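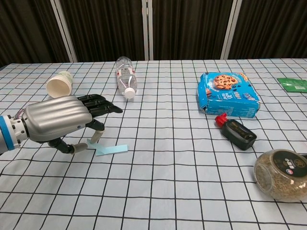 Stop Telling Me What a Golfer Is Worth

By Mateja Kolev
Aug 2, 2026

Type a pro golfer's name into a search box and the word "net worth" comes up before "swing" does. I have spent too many evenings clicking on the results, and I have come to believe that almost none of these numbers mean anything.

Take prize money, the one part of a golfer's income that is public. A site adds up the career total, rounds it, and calls it wealth. But a purse is gross pay. Out of it come the caddie's cut, flights, hotels, a coach, a physio, entry fees and taxes in every state where the player made a check. Someone grinding on a small tour can bank what looks like a decent salary and finish November in debt. I have never seen one of these pages subtract a single dollar.

Then there are endorsements, where the guessing gets bold. Contracts are private. The player won't tell you, the agent won't tell you, and the club maker certainly won't. So the writer says a deal is "believed to be" worth seven figures. Believed by whom? Follow the link and you land on another site that links back to the first one.

I tried an experiment last winter. I picked one player, a woman from the middle of the rankings, and read every estimate of her fortune I could find. The highest was 400 times the lowest. Two pages gave different numbers in the same article, one in the headline and one in the last paragraph. The longest ran to 1,553 words, and I found 3 facts in it that I could check. One was her height.

My friends at the Vaughan course say I'm taking it too seriously. It's harmless, they say, like horoscopes. I don't buy that. Players who appear on television or model get it worst, and most of them are women. A reader sees a big round number and decides she's in it for the fame and doesn't need to win. Meanwhile she may be sharing a rental car to the next event and hoping to make the cut.

I am not even sure what the number is supposed to tell us. If she is ranked 344th in the world, I know something about her golf. If a stranger claims she has four million dollars, I know nothing about her golf and, very likely, nothing about her bank account.

There are good money stories in this sport. What does a season cost? Who pays when a sponsor walks away in the middle of the year? How many players work a second job at a pro shop? Those take phone calls, and some of the answers would be dull. I'd read them anyway.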